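**Re: Is Jimevell detergent worth the price or is it just perfume?**

**skustero_fan** wrote:

Paid 20 bucks for a jug of Jimevell because the label says it "restores softness to tired towels." 8 washes in and my bath towels feel exactly like they did before. The listing has 3,035 reviews and they all read like the same person wrote them. Anybody here get a real result?

**lintbrush602** wrote:

No. Softness is mostly how much junk you leave in the cloth. Half of these "restoring" products are one more coating on top of the old coating, so of course it feels nice for a day.
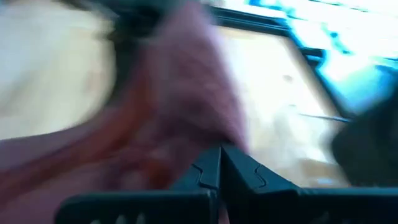

Then you wash again and you're back where you started, minus the money. Use half the detergent you think you need and skip the softener for a month. That's free.

**dryer_skeptic** wrote:

> Use half the detergent

People always say this and I don't buy it. I have hard water. Half a dose left my towels gray and smelling like a pond. Water matters more than brand OR dose, and I never see anyone in these threads ask about it.

**lintbrush602** wrote:

OK, fair, hard water is different. I still wouldn't pay for Jimevell.

**zaltska_mom** wrote:

I switched to the Zaltska powder in August and I like it fine, but I also bought new towels that month so who knows. The maroon ones bleed, by the way. Wash them alone the first few times whatever the tag says.
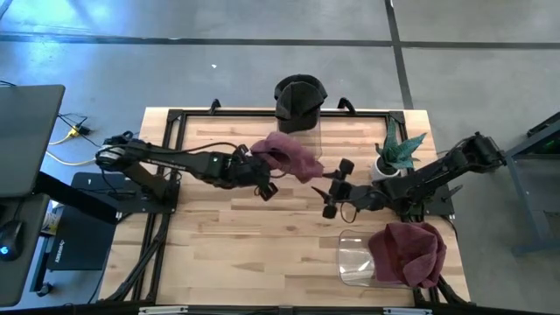
*Dusky purple-pink towel, bunched up over the table.*

**dryer_skeptic** wrote:

"I also bought new towels" is my problem with every review of this stuff. You changed two things. Cut one old towel in half, wash each half a different way, then compare. Otherwise you're guessing.

**skustero_fan** wrote:

I'm not cutting up a towel lol. But I could do two old ones from the same set.
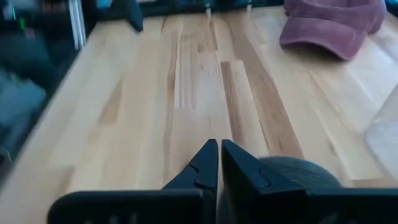
Drying is the other thing I'd want to keep the same. My sister-in-law swears by air drying and hers come out like cardboard, so I'm not convinced it's gentler on anything. I'd lay both towels flat to compare them, on a light wood tabletop like that one with the long strips, where gray or dingy spots should show up. My own table is dark and hides everything.

**zaltska_mom** wrote:

Flat won't tell you about softness though. And I'd put a sheet down first if one of them is a bleeder.

**lintbrush602** wrote:

Did you ever try asking for a refund? Tóth took back an opened jug from me once, no questions.

**skustero_fan** wrote:

Bought it online, so I doubt it. I'll use up the jug on one towel and plain powder on the other and post what I get.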